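Probezeit

Der Vertreter von Stovitz trug Turnschuhe und stellte die Frage, die sie wohl alle stellen: ob ich dem Ding schon einen Namen gegeben hätte. Hatte ich nicht. Ich leite die Nachtschicht bei Mocanu, ich sortiere Retouren, und wenn ich für alles einen Namen bräuchte, was hier neunzig Tage zur Probe steht, käme ich gar nicht mehr zum Kaffee.

Auf der Rechnung stand Cevidau. Cevidau Komplett, um genau zu sein, mit zwei Armen, zwei Händen, Einweisung und einer Hotline, an der immer Siv Hellström abhob, ganz egal, wie spät es war. Irgendwann fragte ich sie, ob sie denn nie schlafe, und sie meinte, das stehe nicht im Vertrag. Ich mochte sie sofort!

Mein Auftrag war ein Bericht. Luminița Pană aus der Geschäftsleitung wollte ihn bis zum 7. April auf dem Tisch haben, Empfehlung in der ersten Zeile, kaufen oder zurückschicken. »Schreib einfach, was du siehst«, sagte sie. Das klingt leichter, als es ist, wenn man drei Wochen lang nachts neben jemandem steht, der nichts sagt. Jemandem – da fängt es schon an.

Corina hatte sich schon am ersten Abend entschieden. Sie arbeitet seit sieben Jahren an meinem Band, und sie hängte ihre Jacke über den Schaltkasten, als wäre der Neue ein Praktikant, dem man gleich zeigt, wo die Haken sind. »Der packt dir die Pullover ein wie meine Schwiegermutter«, sagte sie. »Langsam und beleidigt.« In der ersten Nacht schaffte er 238 Teile. Corina schafft das vor der Suppe, und das ließ sie auch jeden wissen, der an die Ausgabe kam.

Aber dann diese eine Nacht im Februar. Der Lastwagen von Brurby steckte irgendwo im Schnee, es kam einfach nichts nach, und die anderen saßen im Pausenraum und spielten Karten. Ich blieb draußen, mit dem Bericht auf den Knien und einem Stift, der nicht schreiben wollte.

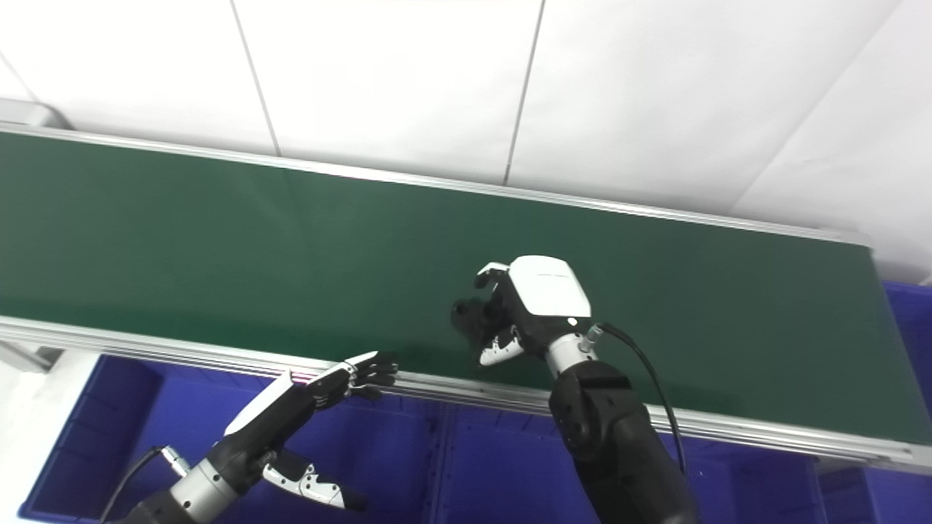

Mein Bericht hatte bis dahin genau zwei Sätze, und beide handelten vom Preis. Ich strich den zweiten durch und schaute wieder hoch. Auf dem grünen Band lag nichts, kein Päckchen, nicht einmal ein Etikett, und trotzdem hielt er die rechte Hand darüber, die Finger gekrümmt, als käme gleich etwas. Die linke hatte er vorn an der Kante, nur mit den Fingerspitzen. So stand meine Mutter früher am Herd, wenn mein Vater spät dran war! Ich weiß, dass man so etwas nicht in einen Bericht schreibt, und ich schrieb es auch nicht hinein, aber ich rief Siv an.

»Was macht er, wenn er nichts zu tun hat?«, fragte ich.

»Nichts«, sagte Siv. »Warum, macht er etwas?«

»Nein«, sagte ich. »Er macht nichts.« Und dann redeten wir noch eine halbe Stunde über den Schnee, den sie bei ihr auch hatten.

Als der Lastwagen endlich in den Hof rollte, kam Corina mit den Karten in der Kitteltasche zurück und nahm ihre Jacke vom Schaltkasten. Sie hängte sie an den Haken neben meine.

»Hast du was geschrieben?«, fragte sie.

Ich zeigte ihr das Blatt. Sie las den einen Satz, der noch dastand, und gab mir einen anderen Stift.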